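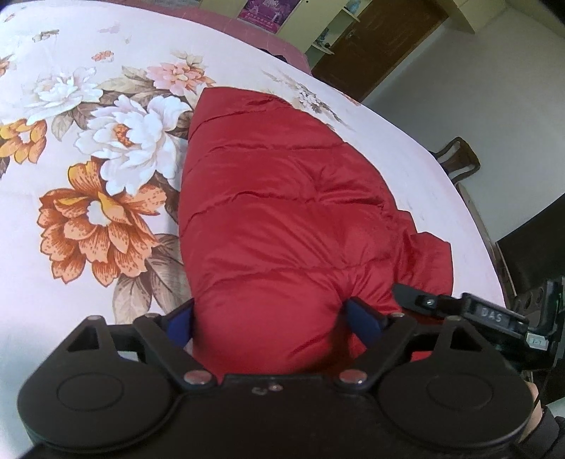 *Fig. 1. Red puffy jacket, folded, held between both finger pads at the wide end of the bundle. Gripper R-7, floral cloth.*

**Garment handling, Kumsa set: notebook entry, October**

Entry opened 8:40 a.m. by N. Zabala. Colleagues adding to this entry are asked to initial their remarks.

**Purpose**

The Kumsa set is intended to supply hand-collected examples of folding, gripping and moving bulky clothing. The earlier Flollovo set was restricted to tea towels and T-shirts, and the policy trained on it performed poorly when presented with anything that springs back after being squeezed. Quilted jackets were accordingly placed first on the list for this month. The target for the jacket portion is 200 accepted episodes, divided among several homes and table coverings.

**Equipment**

Hand-held gripper R-7, blue finger pads. The pads were wiped with a damp cloth and dried before the first episode. The recording software is the current Linimon build; the previous build dropped the finger-width signal when the trigger was released quickly, and episodes recorded under it should not be merged with these until Praleck has completed its check of the timestamps.

**Procedure**

1. Lay the jacket flat, front down, with the collar away from the operator.
2. Start recording with the fingers fully open and clear of the fabric.
3. Fold in the sleeves, then the sides, one grasp per fold.
4. Gather the jacket into a long bundle and take hold of the wide end with both pads.
5. Hold for a slow count of two, lift, carry to the marked side of the table and release.
6. Withdraw the gripper before stopping the recording.

The operator's free hand is to remain away from the garment throughout. Where a fold fails, the operator should correct it with the gripper and continue. Such corrections are wanted in the set and are to be tagged "recovery".

**Observations**

Twenty-four episodes were recorded in the morning session. Of these, 13 were accepted without comment, eight were accepted with a recovery tag, and three were rejected. Two of the rejected episodes ended before the gripper had been withdrawn. In the third, the zipper pull caught on the tablecloth and the operator freed it by hand.

The final grasp is the part of the task that deserves attention. When the pads close on the bundle, the filling bulges upward between them, and the finger width settles at a larger value than the operator intends. In several early episodes the operator responded by squeezing a second time during the lift. The second squeeze is plainly visible in the width trace and would, in my view, teach the model an unnecessary motion. From the ninth episode onward the operator was instructed to close once, firmly, and wait for the fabric to settle. The later traces are much cleaner.

A loose flap remains a recurring difficulty. It may be seen to the right of the bundle in Fig. 1, close to the gripper. I do not propose to reject episodes on this account, provided the hold is secure. A perfectly tidy bundle is not the labelled goal of the task, and the annotation guide should state as much. At present it says "neatly folded", wording which two annotators have interpreted quite differently.

The printed cloth was retained for the whole session. The large flowers offer plenty of texture for tracking, and camera pose was recovered in every accepted episode. I would expect more trouble with the plain grey cover scheduled next, particularly when the jacket occupies the centre of the view. A short calibration sweep of the surroundings should precede each block of episodes on that cover.

**Colour and material balance**

The red jacket contrasts strongly with the pale pink ground, and segmentation presented no difficulty. The glossy folds produced small highlights that the mask occasionally treated as holes. Matte and dark garments are required before any conclusion is drawn regarding the masks.

**Actions**

- Revise the annotation guide: replace "neatly folded" with "gathered and held as one bundle". (N.Z.)
- Send the three rejected episodes to Praleck with the reasons noted, for the operator training folder.
- Re-cut the early episodes containing a double squeeze, or tag them separately. Decision pending.
- Obtain a navy or black jacket of similar bulk, and one child's size.
- Confirm that the Linimon build is identical on both recording laptops before the afternoon block.

*Added 4:15 p.m.:* Laptop builds confirmed identical. Afternoon block deferred until the grey cover has been pressed, as the creases were severe. N.Z.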